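Bean month, the gallery

4 min read
12 comments · 38 shares

Quick intro as I have a pot on. All February we cooked beans and pretty much nothing else at the Galtero Street kitchen, our little cook-together group, now in its third year. Everybody brought a bag of something. Some people brought two. Marites Policarpio kept the list, I kept the notes (badly), and this page is what came out of it. Captions are short. A few recipes half written down, sorry, ask in the comments and I'll dig out the rest.

Ground rules were the same as last year. Dried beans only, no cans. Whoever brings it explains it. Leftovers go home in whatever container you remembered to bring, and if you didnt bring one you get a bread bag.

First night was black beans, Arnulfo Guzmán in charge. He does not soak. Big argument over this. Onion, a whole head of garlic cut across the middle, bay, salt from the start. Took its sweet time. Served with rice and a radish thing that went fast, and Wendelin Rainer scraped out the pot with a heel of bread before anyone could pack it up.

Then lentils, which some said don't count. They count. Brown ones from the Stamico bulk bins, cooked with carrots and a lot of vinegar at the end. Best eaten lukewarm — I had mine for breakfast with an egg on it.

The chickpea night went a bit sideways, old chickpeas, hard as gravel after two hours. Nicanor Herrera put baking soda in and they finaly gave up. Blended the lot with lemon and tahini. Very smooth in the end. Kind of gray. Good.
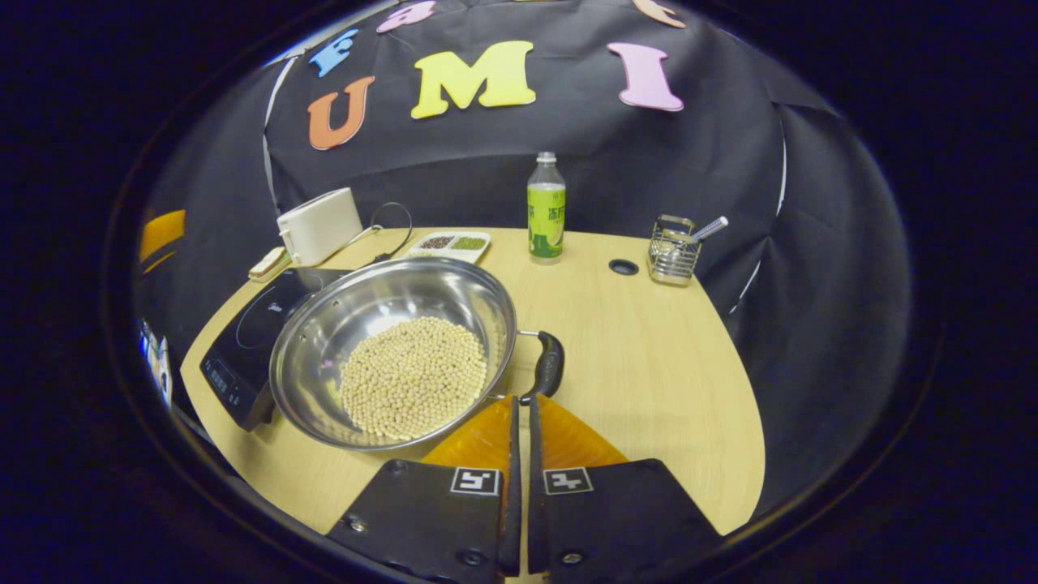 Soybeans were Yaowalak Thammasiri's night and the one I'd been looking forward to. She wanted us to start by just handling them dry, running a hand through, picking out splits and stones. Pale little things, small and round, and they looked very plain heaped up in the big steel pan on the induction cooktop. Mung beans and the dark reddish-brown ones sat behind in the two-part tray, green on one side, red-brown on the other, which made a nice color chart for anyone who mixes them up (me). Bright foam letters up on the black cloth too, yellow M in the middle, very cheerful for a bean night.

Yaowalak's notes, copied off the back of an envelope: rinse till the water runs clear. Soak overnight, lots of water, they swell more than you think. Change the water once. Cook in fresh water and stay near the stove, soybeans foam up and go over the side the second you answer the door. Skim. Low heat after that. They're done when you can squash one between thumb and pinky. Thumb and first finger is cheating, she says.

What to do with them after: soy milk if you have a blender and a cloth and some patience. Or toss warm with scallion, sesame oil, a spoon of chili crisp. Or roast them hard in the oven and eat like peanuts. I did the roasting at home and burned half a tray. Other half was great.

Mung beans, same week. No soak needed for soup. Coconut milk, palm sugar, pinch of salt, and stop cooking when they just begin to split. Marites likes hers with sticky rice at the bottom of the bowl. Marites is right. We also tried sprouting a jar on the windowsill — rinse morning and night, drain well, keep a dish towel over it. Mine got tails after two days. Wendelin's smelled funny and went in the compost.

Last night was the big stew, all the ends of all the bags in one pot. Not a good idea on paper because everything cooks at a different speed, so Arnulfo staged it, slow ones first and lentils at the very end. Smoked paprika, tomatoes, greens torn up by hand. We fed 26 people off it, a record for us, and there was still a ladleful for the cook.

Few things people keep asking:

The cookbook going around the table was Nicanor's mom's, handwritten, no you can't buy it. I'm typing up 7 of the recipes with her permission, give me a couple weeks.

Salt early or late? We did both. I couldn't taste a difference in the black beans. Arnulfo says he could.

Storage — jars with tight lids, a dark shelf, write the month on the lid. Buy from somewhere with turnover. Those chickpeas had been in my cupboard since the old apartment.

Freezing cooked beans works fine. Leave some of the liquid on them and dont fill the tub to the top.

Next up is dumplings, starting in a few weeks, 7 pm as usual. Bring an apron and a rolling pin if you own one, we are short on rolling pins. Flour is covered. If you want to lead a night tell Marites soon, the list fills up and she will not squeeze you in, I have tried.

Thanks all who chopped and washed up. Someone left a green scarf and a very good peeler. The peeler is staying with me until claimed.

12 comments · Leave a comment

Contact · © Galtero Street Kitchen · Back to top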